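4.1 Was auf den Klötzen steht

Eigentlich wollten wir in diesem Kapitel nur über Formen reden. Dann hat mein Kollege Joaquín Salinas beim Durchsehen der Bestände angefangen, alles vorzulesen, was auf den Klötzen gedruckt ist, und damit war der Plan dahin (zum Glück!). Unser Katalog umfasst 2289 Einzelteile, zusammengetragen aus den Spielkisten der Kindergärten Havus und Toltovach, und bei 1000 davon haben wir eine Beschriftung notiert: Zahlen, Buchstaben, Schriftzeichen, manchmal nur noch ein Rest davon.

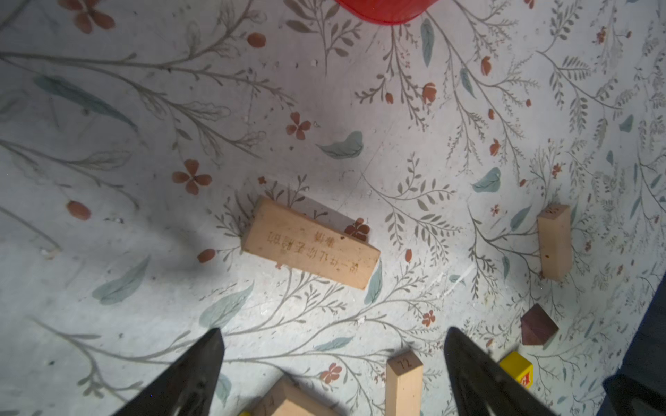
Beschriftungen sind für die Sortierung ein zweischneidiges Ding. Wer einen Klotz nach seiner Form ablegt, braucht sie überhaupt nicht, wer ein Set wieder vollständig haben will, kommt ohne sie kaum weiter. Und sie sitzen ja auch noch an ganz verschiedenen Stellen: In Abb. 1 trägt ein hochkant stehender heller Klotz seine »72« oben auf der Stirnseite, während auf dem großen, flach liegenden die chinesischen Zeichen quer über die Oberseite laufen. Im Katalog haben wir deshalb ein eigenes Feld für die Lage der Schrift angelegt. Das hat uns beim Nachtragen viele Abende gekostet, aber ich würde es sofort wieder so machen.

Unlesbare Zeichen führen wir als »Rest« und raten nicht. Bei gespiegelten oder auf dem Kopf stehenden Ziffern (die 6 und die 9, natürlich) gilt die Eintragung erst, wenn zwei von uns dasselbe gelesen haben.
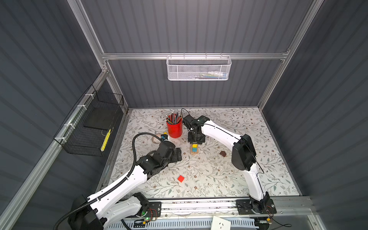
4.2 Farbe, Stapel, Nachbarschaft

Mit den Farben ging es schneller. Wir unterscheiden 8 Klassen, und »Holz hell« und »Holz dunkel« zählen dabei ganz normal als Farben mit. Gestapelte Teile erfassen wir einzeln, von oben nach unten, dazu kommt ein Vermerk über den jeweiligen Nachbarn. Mir war das anfangs zu umständlich, ich hätte den Stapel lieber als ein Objekt geführt. Nur lässt sich dann später nicht mehr sagen, welcher Würfel worauf lag, und genau danach fragen wir in Kapitel 5.
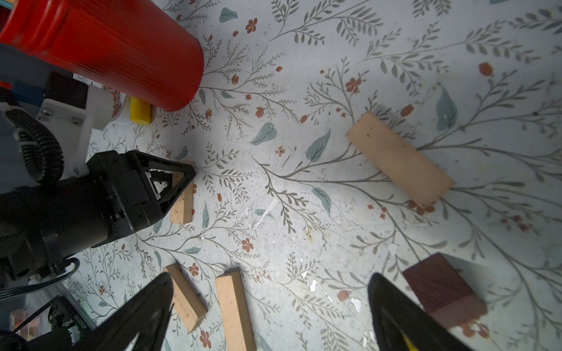 Kleinkram vom Basteln bleibt übrigens drin. In der ersten Fassung der Liste, intern hieß sie Yurt, hatten wir alles gestrichen, was kein Bauklotz war, und prompt passten unsere Nachbarschaftsvermerke nicht mehr zusammen. In der jetzigen Fassung, Urgate, gibt es dafür die Klasse »Beifang«. Das Wort stammt von Joaquín, ich habe mich daran gewöhnt.

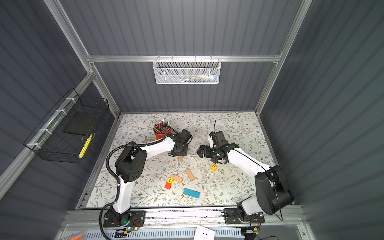 Offen ist noch, wie wir mit Teilen umgehen, die zu mehreren Sets passen. Ein gelber Würfel mit Buchstabe kann aus einem Alphabetkasten stammen oder aus einem Rechenspiel mit Variablen, und die Maße helfen da selten. Vorläufig bekommt so ein Stück beide Setnummern und einen Stern. Die Sternfälle stehen gesammelt im Anhang, nach Kantenlänge geordnet.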